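# Leave the Bad Demonstrations In

*Thursday, October 8, 2020*

The argument over how to teach a robot arm a task has settled into two camps. One group moves the arm by hand, with the motors slack, and records the joint angles. The other drives it from a distance with a controller and records whatever the controller produced. Both groups then do the same thing with the result: they go through the recordings and throw out the ugly ones. I think the throwing out does more damage than either choice of method.

At Pukness we spent August on a single family of tasks, sorting produce into and out of a basket. We kept 1258 demonstrations. Under the filter we had been using since the Grustari project, 94 of them would have been deleted for hesitation, a second grasp attempt or a path that wandered. Those 94 are the ones I would pay for again.

Consider what the task asks of an operator. The basket is oval, with an open lattice rim, and a two-finger gripper has to get past that rim without catching on it. A leafy vegetable lying against the inner wall offers a stem end that can be gripped and a set of leaves that should be left alone.
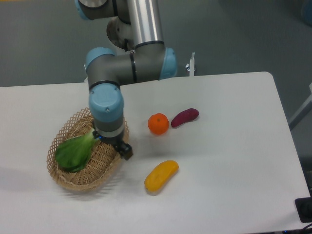 *Gripper above the basket rim, with bok choy in the left half of the basket. Mandarin, sweet potato and a yellow item on the table.*

An operator standing at the arm, guiding it by hand, solves the approach almost without thinking. The wrist goes where the hand wants it. The recording comes out smooth and short, and it contains very little information about what to do when the wrist is two centimeters off, a position the hand never visited. Hand guiding also puts a human forearm into the camera view for the whole episode. A policy that learns from pictures has to be protected from that, usually by replaying the motion with nobody present. The replay assumes that the vegetable has been put back exactly where it was. Leaves make that assumption a poor one.

Remote control has the opposite fault. The operator has no sense of touch and often poor depth, so the arm stops, backs up, and tries again. Episodes run long. Reviewers dislike them, and the standard complaint is that the robot will learn to dither. It can, if the pauses are left at full length. Trimming idle time is a reasonable edit. Removing the correction that followed the pause is a different edit, and most filters I have seen make no distinction between the two.
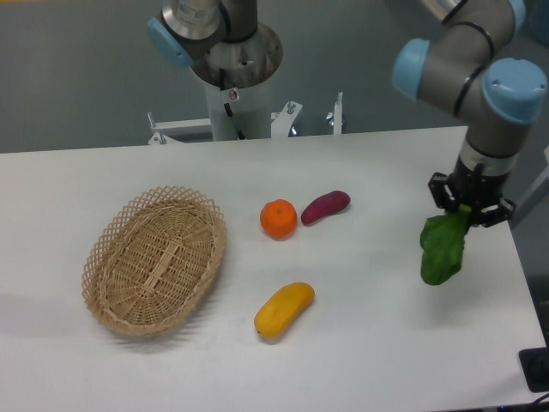

*Leafy vegetable held by the stem end, to the right of the empty basket.*

Carrying a leaf is a good test of the point. The blade droops below the fingers, and the clearance that matters is measured from the tip of the leaf. An operator who has been working with mandarins will tend to carry too low. The useful recording is the one in which the operator notices and raises the arm halfway across. A clean recording, with the height right from the start, shows a correct path and gives the learner no example of getting back to it.

There is a fair objection, and the team behind Yeom has made it to us more than once. Corrections vary from operator to operator. Four people will recover from the same bad grasp in 4 different ways, and averaging those can produce a motion that none of them would have made. I accept this. It is an argument for recording who was driving and for using a model that can represent several answers. It does not justify deletion, which leaves the learner with no answer.

Cost is the other objection. Annotating recoveries takes time, and a budget that covers 500 clean episodes covers fewer marked ones. Our experience with Wultora, where labels were added at the moment of recording by means of a foot pedal, was that the extra effort was roughly 4 seconds per episode. The operator presses when something has gone wrong and presses again when it is back under control. Later filtering can then be done by anyone, for any purpose, and undone.

My preference, if a lab can afford only one method, is remote control with the pedal and no deletions. If hand guiding is already installed, keep it, and ask operators to start a portion of their episodes from a deliberately poor wrist position. Store the raw files either way, and apply the filter to a copy.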